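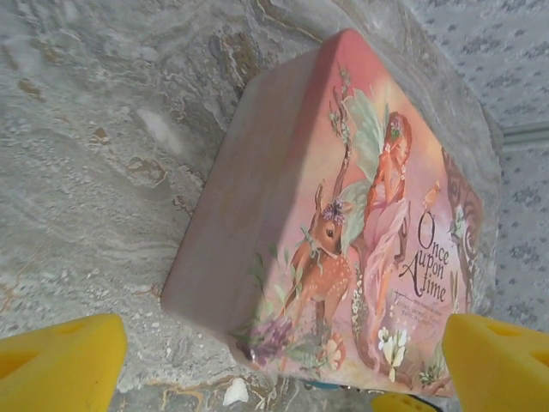 The "Once upon a time" tin, fairy and fawn side, on the gray marble.

June 14, 2019

Tin day at last. I have been promising myself a proper session with the printed boxes since May, when Kirsten Bjarnason brought in the Echeverri lot, and this morning the bench was clear and the light was good, so I put the kettle on and began with the pink one because I like it best.

I should write down what it is, for whoever picks up this notebook after me. It's a rectangular tin with the title in a dark brown script, stacked one word over another, and a big flourished O that I would dearly love to know how to letter. The fairy has red-orange hair with little flowers in it and pale green wings, and she is looking down at a spotted fawn with a purple flower cluster on its head. There's a thin branch of pink and white blossom above them both. The side next to the picture is plain dusty pink, and that plain side is what I was after today, more than the fairy, lovely as she is.

The question from Kirsten was whether we can clean these without dulling the finish, and whether we can match the pink if we ever have to touch one in. She wants to line them and use them as keepsake boxes for the summer table, and she wants them looking cared for but not new. I agree with her there. A tin that has been shined up like a car bonnet (hood, I mean, I have been reading too many English manuals) loses all its charm.

Cleaning first. Lukewarm water with a drop of dish soap, soft cotton cloth, one side at a time, dried straight away with a second cloth. I did the plain side before the picture side. No pink on the cloth at all, which was a relief! Then the illustration, much more lightly, working out from the middle of the fairy's dress toward the edges. No color there either. I went along the seams with a cotton swab and got a little gray dirt out, nothing worse. I did not use the Tusel polish on the tin itself. I tried it on the scrap lid we keep in the drawer and it left a bloom that took me seven passes with a dry cloth to get rid of, so I'd say keep it for the brass and leave it there.

Now the pink, and here I got rather lost for an hour, happily. I had assumed it was a single color. Seen at a tilt on the marble it goes from a soft rose to something paler and a bit purple toward the lower corner, and I honestly can't decide how much of that is the paint and how much is the room. I turned it by the window, then under the lamp, and changed my mind both times. I mixed 2 test pinks on card. The first had too much white and looked like frosting. The second, with a touch of brown and the smallest dab of violet, was much closer, and I have taped it to the facing page with the proportions penciled underneath. It dries a shade darker than it goes on, so judge it the next day.

For bare metal we would need something under the color. I painted a strip of Primer — that's what the label says, just Primer, with a capital P as if it were somebody's name — on the back of the scrap lid and rubbed it down with 1800 paper once it was hard. Very smooth. A second strip rubbed with 300 was far too scratched to paint over, which I could have guessed, but now it's written down.

Lining: Kirsten left a roll of the Esier paper, cream with a faint ribbed pattern. I cut a template in thin card before going anywhere near the good stuff. The corners want a small snip or they buckle. I haven't glued anything yet. I would like to ask her whether she wants the paper to run up the sides or just lie in the bottom, as I could argue it either way.

Left to do: look at the pink card in tomorrow's light, ask about the lining, buy more swabs. The scrap lid is back in the drawer with both strips marked in pencil, please don't wipe them off.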